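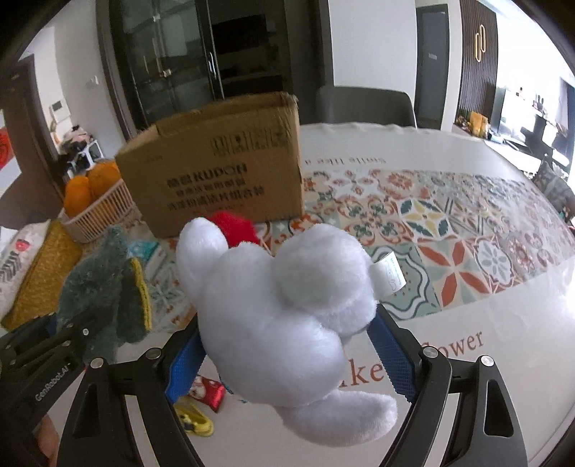

Soft toys should be sorted by the child who owns them

26/03/2020
By Wanda Kaczorowski

Every family I know has too many plush toys, and every family I know deals with them the same way. A parent waits until the kids are at school, fills a bag, and puts the bag in the trunk. I did it myself for years. I now think it is a bad way to clear out a house, and I want to make the case for doing it slowly, on a table, with the owner present.

I should say what I mean by a table. Sorting on the floor turns into playing on the floor. Sorting on the bed means the bed has to be cleared by night, so everything goes back where it came from. A table is high enough that each toy gets picked up and looked at. You need a cardboard box with the flaps open, and you can leave the fruit basket where it is. The work doesn't take much room.

We did ours in February, my daughter and I, after we moved to the apartment on Merkine Street. She was nine and had kept everything. My sister-in-law, Clementina Carrilho, told me to thin it out before the move and save the space in the van. That was sensible advice and I ignored it. Packing week is when people make their worst decisions about what to keep. I once gave away a good winter coat that way and kept a broken lamp.

The rule was that she picked up one toy at a time and said keep or box. I was allowed to ask one question, and it was usually where the toy came from. Some she knew right away. Some she had no idea about, and those went in the box without any fuss from her. In the end we boxed 14, and I would have guessed far fewer. The ones I had been sure she would give up, the flattened ones with the fur gone gray, she kept.

Parents judge a toy by its condition, and the child is using some other measure. A clean white plush with its care tag still on looks like the one to save. It may be the one she never cared about. The tag is worth a look all the same - people write on them, a name or a set of initials, and a toy can travel between cousins for years on the strength of that.

The argument against me is time. Hajar Ashour, who lives downstairs and has three boys, says she could do the whole job in 20 minutes alone. I believe her. Ours took two afternoons. But she has also had to go back to the donation center on Drilbridge Road to ask for a rabbit, and they didn't have it.

Our box sat by the door for a week with the flaps up, in case of second thoughts. She took one bear back out. Then I taped it shut and wrote her name on the side.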